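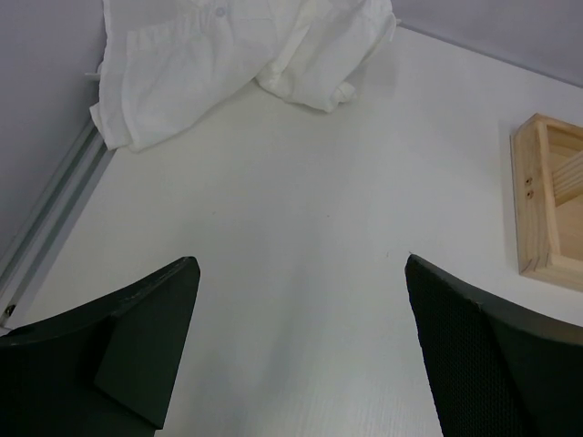 Figure 12.1 A white garment with a small, pale button near the top.

Chapter 12
Small Fastenings: How Buttons Became Cheap

I came to buttons by accident. I was meant to be writing about wages in the mill towns, and I'd gone to the record office at Didbridge to look at pay books, when the archivist brought up the wrong box. It was full of button cards (rows and rows of them, still stitched on) along with the order books of a small maker in Tiltby. I should have sent it back. I stayed till closing time instead, and came back for most of August!

So this chapter is about buttons, and I hope you'll bear with me, as there's a lot of economic history in them. In Chapter 11 we looked at cloth, and at how spinning and weaving moved out of the cottage and into the mill. Cloth tends to get all the attention. But a shirt has to close somehow, and somebody had to make the thing that closed it, card it, price it and get it to a draper's counter.

The Tiltby books start with outworkers. Women and children made thread buttons at home, winding linen over a wire ring, and took them to an agent once a week. The first page I could read properly shows a week's intake of 1,033 buttons from a single street, with 276 sent back as badly made and not paid for. I still find that page hard to look at. Think of the candles alone.

Then the machines arrive, and the handwriting in the books changes too (a new clerk, I think, and a much tidier one). Orders are now written by the 1,000, the names of the outworkers drop away over a few pages, and the price falls so far that the clerk starts working in fractions of a penny. Were people better off? Shirts certainly got cheaper. The women of that street are harder to follow, and we'll try to trace a few of them in section 12.3.

I owe a good deal here to Gülizar Çetinkaya, who read the price tables with me and spotted that I'd muddled two kinds of gross. Her own work on the Değirmenci workshop is in the further reading, and it makes a lovely comparison.

Before you go on, have a look at whatever you're wearing and find a button. What do you think it's made of? How is it held on, through holes or by a loop at the back? Jot down your guesses and keep them by you for section 12.1, where we start with materials: bone, shell, horn, thread and glass.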